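Bonjour à toute l'équipe de la fondation Parnham,

Voici des nouvelles de l'atelier Kidum, un peu en retard (octobre a filé à une vitesse !), au 2 décembre 2020. Depuis mon dernier point, on a reçu 230 pièces de linge données par les habitants de Veltard, et la petite salle du fond commence enfin à ressembler à quelque chose.

Côté mobilier, la grande table de pliage est installée et je l'adore -- assez large pour étaler une nappe sans se battre avec. Seul bémol, elle brille beaucoup sous l'éclairage, et au bout de deux heures de tri on a les yeux qui fatiguent. Je voudrais essayer un éclairage plus doux au prochain trimestre.

Pour le tri, on procède maintenant par couleur, et ça change tout ! Les verts foncés restent pénibles à vérifier, les petits accrocs s'y cachent dans les plis, alors on les passe en premier, le matin, quand on est encore frais. On arrive à traiter jusqu'à 27 pièces par séance.

Les dépenses de la période s'élèvent à 1 218 euros, table comprise. Il manque encore la facture de la maison Pandey pour les étagères, je vous l'envoie dès que je l'ai.

Reste à faire avant le printemps : monter les étagères, étiqueter les bacs et ouvrir trois séances de plus par mois. Je vous tiens au courant, et merci encore pour votre patience !
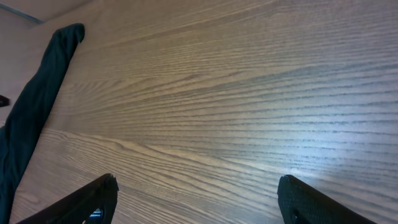

Tissu vert foncé sur la table, côté veinage du bois.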